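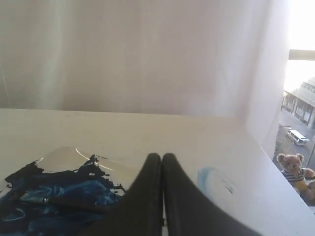 Station 2, paint and brush task, gripper closed at the table.

Chore readiness checklist - small painting jobs
Unit: Drendodell two-arm bench setup
Inspector: Lalit Mathur. Comments by Dinesh Rajput where marked.
Question for this visit: can the machine be left to do touch-up painting at home or in a small shop?

1. Brush held securely in the gripper - PASS
Held at a steep angle. Check grip again after every 5 loads.

2. Loads brush from a shallow dish - PASS WITH COMMENT
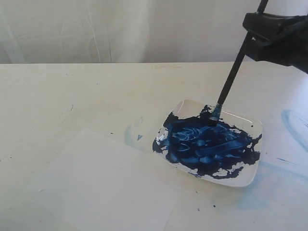
The dish has to stay where it was set. Moving it by hand during a run is not allowed under our rules, and a household user will move it. Retest with a heavier dish from Korkanitz.

3. Paint goes only where it is wanted - FAIL
There is blue on the tabletop outside the dish. A person would have wiped it up. Rajput: I would not let it near a baseboard yet.

4. Stroke quality - COMMENT ONLY
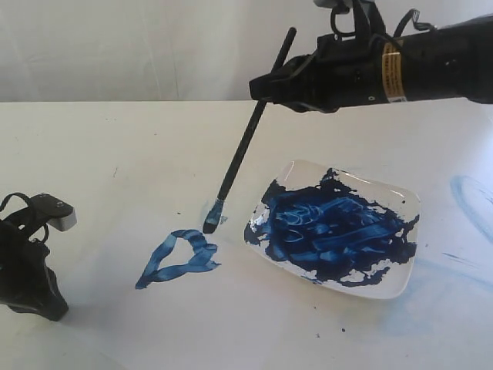
Coverage is streaky, thin in some places and dark in others. That is fine for a primer coat on a shelf back and poor for anything a customer looks at. Our passing score is 67 out of 100 and I gave it about 50.

5. Cables clear of the work - RECHECK
Loops over the gripper and below the wrist need to be kept off wet paint. Rajput: ask Koruvton for shorter leads.

6. Tape and add-on parts secure - RECHECK
Loose tape end on the hanging piece below the gripper. Trim or replace before Monday.
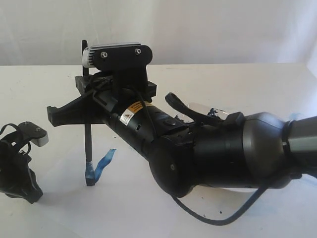

7. Cleanup after the job - NOT TESTED
Brush washing and table wiping are still done by hand. Add both to the June visit.

Result: supervised use only. Copy to Rennie.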